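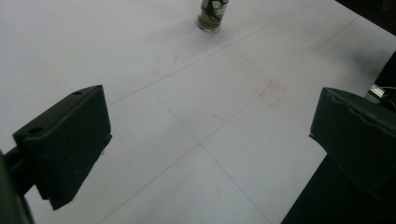

Section 4. Setting up your distributor account and your first month's orders

Before you start, have your signed enrollment form, your tax ID number and a voided check or bank letter on hand. The online form times out after 20 minutes of no activity, and anything you haven't saved is lost.

4.1 Activate the account

1. Go to the Plallus member page and select New Distributor.
2. Enter the ID printed on your enrollment letter. Leave out the spaces.
3. Enter your legal name as it appears on your tax form. If you plan to trade under a business name, add it on the next screen.
4. Choose a password and confirm your email.
5. Select your sponsor from the list. Check the spelling. Two sponsors can have nearly the same name.

Caution: The sponsor can be changed only in the first 30 days, and only if you have placed no orders.

4.2 Add your bank details

1. Open Payments, then Direct Deposit.
2. Type the routing number and account number. Do not paste them.
3. Select Send Test Deposit. A small amount will be sent to the account.
4. When it shows on your statement, come back to this screen and enter the exact amount.

Note: Use an account that is separate from your household checking account. Keeping the two apart now saves a lot of sorting at tax time.
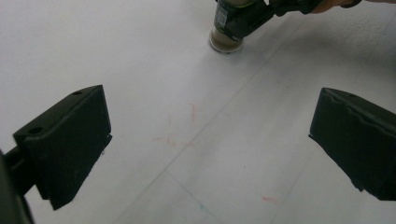

Fig. 2. Gripper fingers, set wide apart.

4.3 Choose a starting order

You can open with a Sernov sample case or a Hultum retail case. The sample case is smaller and is meant for giving out at meetings. The retail case holds full-size products for resale. You do not have to buy either one to keep your account active.

1. Open Orders, then Starter Cases.
2. Select a case and a delivery address. Post office boxes are not accepted.
3. Leave Repeat Order set to Off unless you want the same case every month. The box is on the second screen, under the shipping choices – look for it before you pay.
4. Review the total and select Submit.
5. Print the receipt or save a copy.

Caution: Do not order stock to reach a volume level. Order what you have customers for. Unopened cases can be returned, but you pay the freight and any commission on them is taken back.

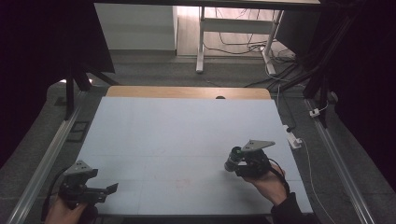

Somkiat Petchrat wrote in after the last edition to say that the repeat order setting should be checked a second time, once the receipt arrives. I had it off on the screen, went back to fix my zip code, and it was on again when I paid. The receipt has a line for it near the bottom.

We have not been able to repeat the fault, but the check takes very little time. If the line reads Monthly and you did not want that, cancel under Orders, then Scheduled, before the next case ships.

4.4 Read your volume statement

The statement is posted at the start of each month and has two columns. Personal volume is what you and your own customers bought. Group volume adds the orders of people you sponsored. 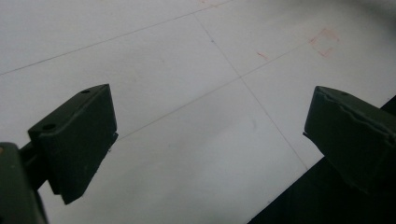 Volume is counted in points, and points are not dollars. A statement that shows 700 personal and 1260 group means that 560 points came from the people below you. Your commission is worked out from the rate table in Section 7.

1. Compare each customer order with your own records.
2. Mark any order that is missing.
3. Report it through Help, then Statement Error, before the month closes.

Orders placed late on the last day of the month may post to the next one. August statements also carry the yearly renewal fee, listed as a separate line.

4.5 Getting help

For account problems, write to the Nakpan office through the Help page and include your distributor ID. For questions about this guide, mark the message for Theerawat Wattanapong. Do not send bank details by email.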